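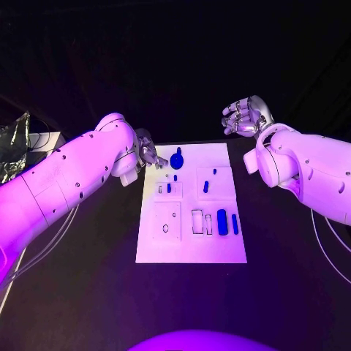 Opening. Start with the claim everybody in the room has heard: a peg board trains your hands. Say it flatly and let it sit. Then ask, trains them for what? Take a plain board, white, lying flat on a dark table, a few blue pegs and one round blue knob with a short stem. Someone who practices on it gets better at pegs. I believe that much. I have read the Vundwood brochure twice and I still can't find where the pegs turn into shirt buttons.

**The Dirncombe numbers (slow down)**

- 187 people signed up, 165 finished. The brochure only gives the second number.
- No comparison group. They were timed on the same board they practiced on.
- Giorgia Fiore asked for the raw times in July and got a chart with no scale on the side. Show of hands: who would accept that from a student?

**Size of the parts**

A knob you can take hold of with the whole hand is one task. A thin pin is another. Most score sheets add them together and report one total, so a person can improve on the big pieces, stay exactly where they were on the small ones, and be told they're doing fine. Akihiko splits the two on his own sheet. It takes him an extra minute. Mention the slots too: getting a peg to a hole and turning it to fit are separate skills, and the total hides that as well.

**Price** (skip if running late)

Dal Bello wants 3249 for the full set with the case. Rebecca Parisi had a board cut at a local shop for much less and her clinic can't tell the difference. Neither can I, but neither of us tested it, so say so.

**What would change my mind**

- Times on something people do at home, before and after. Keys, jars, a zipper.
- A follow-up at three months.
- Dropouts listed, with reasons.

Brekinau says a bigger study is coming, roughly 3000 people. Fine. Ask Noemi whether the protocol is out yet before I say this aloud.

Questions. Dexter will bring up motivation. Let him, then ask how it was measured.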